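Folon House Plans — readme

Floor plans and room notes for small private houses, collected by Futent. Read this before you open the spreadsheets.
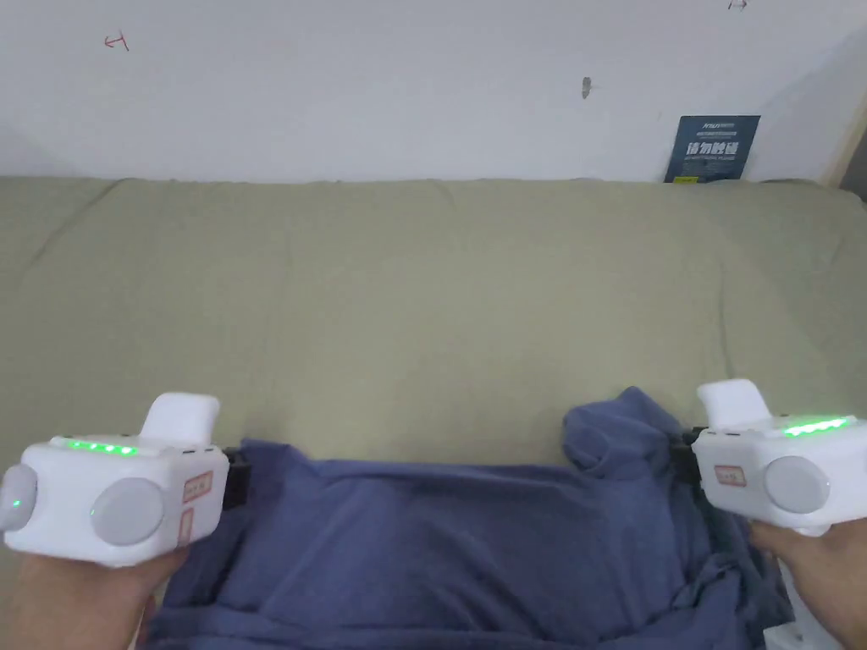

Blue cloth on a green cushioned surface, white wall behind.

What's in here
1476 floor plans, 3122 room notes. One row per room, one folder per house. Plans are scans redrawn as line files, north is up unless the notes say otherwise.

Where it came from
Mostly the Waweru office archive, narrow lots and corner lots. A smaller batch from the Letolness project, 34 houses, all single story. Those were measured on site, the rest came off the drawings.

Columns
house_id, room, floor, width, depth, ceiling, windows, notes. Widths are in feet, inside face to inside face. Ceiling is the highest point — watch out for sloped roofs.

Known problems
227 plans have no ceiling height. Blank means missing, not zero.
Stairs are counted as a room on the older sheets and not on the newer ones. Havent fixed this yet.
Some patios are listed under "yard". Same thing, mostly.
Letolness window counts skip skylights.

Changes
31st March: merged the duplicate kitchens, renamed "den" to "study" thruout.
January: first upload, wrong scale on the corner lots. If you have that copy, toss it.

Use
Fine for teaching and for layout studies. Don't build from these. Credit Folon House Plans and send corrections with the house_id in the subject line.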